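Oltus Housing Trust
Kendthorpe Office

Call for Participants: Indoor Noise and Sleep Study

Posted 07/09/2022

The Oltus Housing Trust invites adult tenants and homeowners in the Kendthorpe area to take part in a study of nighttime noise in multifamily buildings. The study is carried out with Jellberg Acoustics and will run through the end of March. Participation is voluntary and has no effect on any lease, application, or service request now before the Trust.

Purpose of the study

Residents of apartment buildings often report that footsteps, plumbing, and voices from neighboring units disturb their rest. Building codes set limits on how much sound may pass through a shared floor or wall, but those limits are checked with test equipment and say little about how people sleep. The study will compare sound levels recorded in bedrooms with sleep diaries kept by the people who use them. The results will guide the Trust in planning repairs to its older properties, starting with the Górecki Court buildings.

Who may apply

Applicants must be 18 years of age or older and must have lived at their current address for at least six months. The home must share a floor, ceiling, or wall with another occupied unit. Applicants should expect to remain at the same address until the study ends.

Persons who work regular night shifts, who are under treatment for a sleep disorder, or who use a hearing aid overnight are not eligible for this round. Only one person per household may enroll. Households with children or pets are welcome.

The Trust is seeking 247 participants. Places will be offered in the order in which complete applications are received, with 98 places held for residents of Górecki Court. Any of these places not filled by the closing date will be opened to other applicants.

What participants will be asked to do

Each participant will complete an opening questionnaire on the home, daily schedule, and general health. A field technician will then visit to note the room's dimensions and the type of ceiling, wall, and floor finish, and to set a small sound meter on a shelf or nightstand. The visit takes less than one hour. No holes are drilled and nothing is attached to any surface.
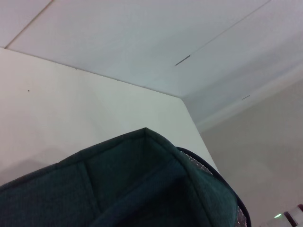
Large flat ceiling panels with thin seams.

The meter stores sound levels only. It does not record speech, and conversations cannot be recovered from its data. It will remain in the bedroom for two periods of 14 nights each, one in the fall and one in late winter. During these periods the participant will fill out a one-page sleep diary each morning, on paper or online. Travel away from home for up to three nights in either period is allowed and should be marked in the diary.

At the end of the second period the technician will return to collect the meter, and the participant will complete a closing questionnaire.

Payment

Participants who complete both periods will receive $600. Those who complete the first period only will receive $200. Payment is made by check or prepaid card within 30 days of the closing visit. Payments may count as taxable income, and participants are responsible for reporting them.

Privacy

Names and addresses are kept apart from study data and will be destroyed one year after the final report is issued. Landlords and property managers will not be told who has applied or enrolled. Published results will be grouped by building type, and no group will be small enough to identify a household. A participant may withdraw at any time, in writing or by telephone, and may ask that all data collected up to that point be deleted.

How to apply

Application forms are available at the front desk of the Kendthorpe office and at the Górecki Court community room. Completed forms may be returned by mail or in person and must include a signed consent page. Applicants who rent should also attach a copy of the first page of the lease. A personal statement of no more than 500 words describing noise conditions in the home may be included but is not required.

Applicants will be notified of the outcome by letter. Large-print forms and interpreter services are available on request at the front desk.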